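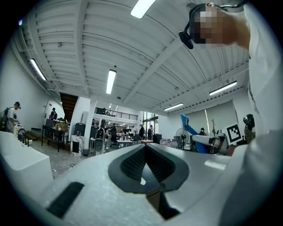
View from the gripper camera, main hall, collection in progress.

Handheld Gripper Collection — Area and Equipment Inspection
Site: Kelbridge, main hall
Date: May 9, 2020
Inspector: Bezawit Gebreyes
Accompanied by: Zlatko Ivanov (collection lead)
Checklist revision: 4

Ratings: OK / OK with comment / Action / Not checked

SECTION A — FLOOR AND ACCESS

A1. Walkways between stations clear of loose cable
OK with comment. Cable covers are down on the main route. One cover near the arm station had lifted at the joint and was pressed flat again during the walk. Replace the tape if it lifts a second time.

A2. Exits and doorways unobstructed
OK.

A3. Cartons and packaging stored away from operator paths
Action. The stacked cardboard boxes by the black table are too close to the path people take with a gripper in hand. An operator watching the fingertips does not watch the floor. Flatten or move to the store room. Owner: Ivanov.

A4. Stairs not used while wearing a headset or carrying a gripper
OK. Rule is posted. Two operators were asked and both knew it.

A5. Lighting even across stations, no failed tubes
OK with comment. No failed tubes. Daylight from the tall windows at the back changes the exposure through the day, and clips from the rear tables should be spot-checked for washed-out frames. Not a safety matter, but it costs clips.

A6. Mezzanine railing free of hung items
OK.

SECTION B — HANDHELD GRIPPERS

B1. Body free of cracks, sharp edges and loose fasteners
OK with comment. Unit 3 has a burr on the lower edge of the grip. Filed on the spot by Salim Urio and rechecked with a cloth.

B2. Fingers open and close fully, no pinch point outside the guarded area
OK.

B3. Lens clean, mount tight
OK with comment. Mounts were tight on every unit. Fingerprints on one lens. The wipe goes before the first clip of each block, and the log sheet has a box for it that is being left blank.

B4. Operator's arm and clothing kept clear of the camera view where possible
OK with comment. The lens is wide enough that a sleeve or shoulder will show when the unit is held close to the body. This is accepted for idle footage. For task clips the operator should extend the forearm before pressing record. Loose cuffs are to be rolled or clipped, for the view and for the fingers both.

B5. Battery seated, no swelling, no heat at the case after use
OK. Checked by hand after a full block.

B6. Fiducial markers flat, unmarked and readable
OK with comment. The marker next to the arm is upright and clean. Spare sheets in the drawer have curled and should be thrown out. A curled marker gives a bad pose and the clip still looks fine to the person reviewing it.

SECTION C — HEADSETS AND BACKPACKS

C1. Strap adjusted, camera module secure
OK.

C2. Headset cleaned between wearers
Action. Wipes were available but the sign-off sheet had gaps. Marion Tennant to add the cleaning line to the handover form so that it is signed by the person receiving the headset.

C3. Wearing time limit observed (60 minutes, then a break)
OK with comment. The limit is kept, but the timer is the operator's own phone. A wall timer was requested in the last inspection and has not arrived.

C4. Backpack straps short enough not to catch on bench corners
OK with comment. Check again at the cluttered benches along the left side. Bench tops there should be cleared down to the task objects before a block starts. This also helps the data: extra objects in view need to be listed in the scene sheet, and they are not being listed.

C5. Faces of bystanders masked before export
OK. Selma Popescu showed the masking step on a sample batch. Raw files stay on the local drive until masking is done.

SECTION D — POWERED EQUIPMENT

D1. Arm station: stop button within reach and tested
OK. Tested with the arm at low speed.

D2. Arm station: reach zone marked on floor
Action. Old tape is worn and does not match the present arm position. Re-mark for full reach plus clearance. Until this is done, no handheld collection next to the arm while it is powered. Owner: Urio.

D3. Standing fan placed outside the reach zone
Not checked. To be done with D2, once the new line is down.

D4. Mobile unit: drive locked out before anyone leans over or opens it
OK with comment. Lockout tag is kept at the charger — move it to the unit itself.

D5. No collection operator acting as arm supervisor at the same time
OK.

SECTION E — SESSION RECORDS

E1. Task list and object list match the station
OK with comment. Station 11 still carries the object list sent over from Plambridge. Two of the listed cups are not in the bin.

E2. Failed attempts kept and labeled, not deleted
OK with comment. Operators are keeping drops and misses as instructed. Labels vary: "drop," "fail" and "bad" are all in use. Use the terms on the sheet.

E3. Incidents and near misses logged
OK. One entry since the last inspection, a tripped cable, closed.

OPEN ACTIONS
A3 — move cartons. Ivanov.
C2 — add cleaning line to handover form. Tennant.
D2 — re-mark reach zone, then complete D3. Urio.

Next full inspection: September. Actions above to be confirmed to B. Gebreyes in writing before then.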